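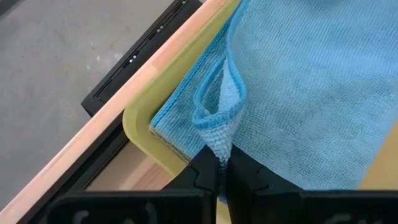 ¿Y los paños de cristales van con el resto o aparte? En la plantilla antigua iban aparte y me hice un lío, preguntaba una compañera en los comentarios de la hoja anterior. Pues aparte siguen, punto 3, y ahora os cuento por qué me pongo tan pesada.

Revisión de paños y toallas de microfibra
Local Plarden, planta baja. Repaso de abril, a primera hora.

1. Bordes y costuras. CORRECTO, CON COMENTARIO
Pasad el dedo por todo el dobladillo, esquinas incluidas, que es por donde empiezan a abrirse. Si hay un hilo suelto se corta con tijera, ¡no se tira de él! Yo tiré de uno el mes pasado y me quedé con medio ribete en la mano.

2. Rizo. CORRECTO
Tiene que notarse mullido. Si raspa en la mano, raspará en la encimera, así que ese paño baja a la caja de suelos (la que pone Tula).

3. Paños de cristales. PENDIENTE
Siguen en el mismo cajón que los de cocina. Hay que separarlos antes del próximo repaso, y esta vez lo digo en serio.

4. Colores y zonas. CORRECTO
Azul y turquesa para superficies, gris para polvo, verde para cocina. Si alguien duda, que mire la tabla de la puerta del armario antes de coger uno al tuntún.
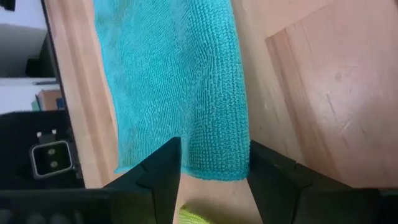
¿Se puede echar suavizante si quedan muy tiesos?
Mejor dejarlo fuera siempre: el suavizante recubre la fibra y luego el paño arrastra el agua en vez de absorberla.

5. Lavado. A CORREGIR
En la lavadora Bremum alguien volvió a mezclar microfibra con trapos de algodón, y me pasé un buen rato quitando pelusa (con lo que me gusta a mí eso). Microfibra sola, agua templada y poco detergente.

6. Secado. CORRECTO
Bien abiertos y con aire entre uno y otro. Encima del radiador, jamás.

7. Doblado y recuento. A MEDIAS
Han salido 67 paños en buen estado y 3 para retirar. Primero se estira cada uno en la mesa, se mira por las dos caras y luego se dobla. Ya sé que es más rápido hacerlo al vuelo, pero así se nos cuelan las manchas.

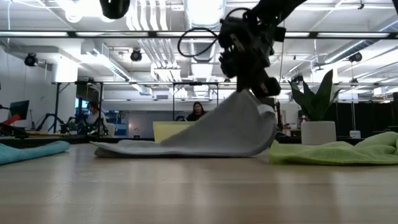 Yo los doblo en tres y no en cuatro, caben mejor en el estante de arriba y se ve el color sin sacarlos, dejó escrito alguien del turno de tarde. Me parece buena idea, lo probamos este mes y lo apunto en la hoja.

8. Producto. CORRECTO
Queda Phromma de sobra. El bote, cerrado y lejos de los paños limpios.

Para el próximo repaso: separar los de cristales, poner cartel en la lavadora y reponer los 3 retirados.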